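The Last Skein of Dirnier

Selina Moser had driven over two hours with the windows down and the radio up, and when she finally saw the banner for the Horeo Fiber Fair flapping over the fairground gate, she said "Oh!" out loud to an empty car. June, sunshine, and a barn full of wool! She parked crooked and didn't fix it.

She had one job. The shawl at home was called Wirnico, and it was the biggest thing she had ever cast on, a great swooping half circle with leaves marching along the border. She had bought the pattern on the strength of the leaves alone. What she hadn't bought was enough yarn. She was 30 rows from the end and down to a ball the size of a plum.

The yarn was Dirnier, from the Ramanauskas mill, in a green that went gray in the folds, like the underside of an olive leaf. The mill had closed in the winter. Selina had called every shop she could think of and a few she had made up on the spot and then looked for.

"Dirnier?" said the woman at the first booth, and put a hand on her heart. "Oh, honey. Try the back of the barn."

The back of the barn was a long way off if you loved yarn. There were fat braids of roving in sunset colors. There was a wall of sock minis that Selina petted, one by one, like a row of kittens. There was a merino and silk so soft she held it against her cheek until the vendor laughed and told her everybody did that. She bought two. She bought a bag with sheep on it to put them in.

It was almost three o'clock when she got to the last table, and there it was. One skein, in a basket, the right green. And there was a hand on it.

The hand belonged to a tall man in a cabled vest so beautiful that Selina forgot to be upset.

"Did you make that?" she said.

"I did," he said. "Twice. The first one would have fit a mailbox." He looked down at the skein and then at her face. "You need this, don't you?"

"I'm 30 rows from the end of a Wirnico."

"No!" He nearly dropped it. "I'm on the border of a Wirnico! I ran out on the leaves!"

His name was Darius Dzene, and he had his shawl with him, stuffed in a backpack. They spread it over the end of the table and Selina walked along it with her mouth open. His stitches were tiny and even and perfect. He had also put his leaves on upside down, every one of them, and she thought about whether to tell him.

"They point the wrong way," Darius said. "I know. I like them better."

And you know, so did she. They looked as if they were falling.
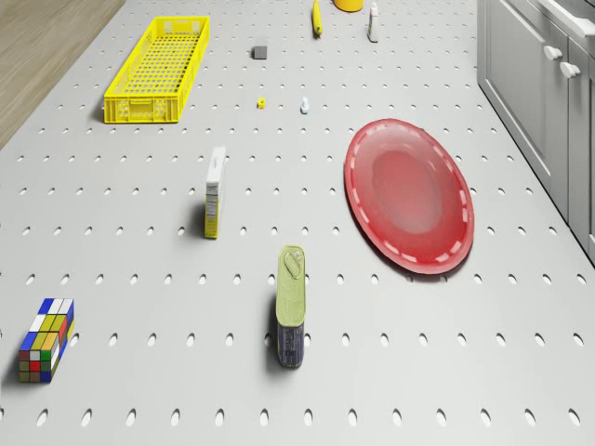 The puzzle block, the tin and the red plate

They bought the skein together, half each, and the vendor threw in the use of her scale and her ball winder. Selina cranked while Darius held the yarn out on his hands and watched the numbers. They talked the entire time, about blocking wires and bad zippers and the Ramanauskas blues, which he had a whole drawer of at home and would be happy to trade.

"What if half isn't enough?" Selina said, when the little green cakes were sitting side by side.

"Then you stop early and call it a design choice," said Darius. "Or you could turn your leaves over. It saves two rows."

She found a bench outside in the shade, got the shawl out of the car, and began to rip back the border.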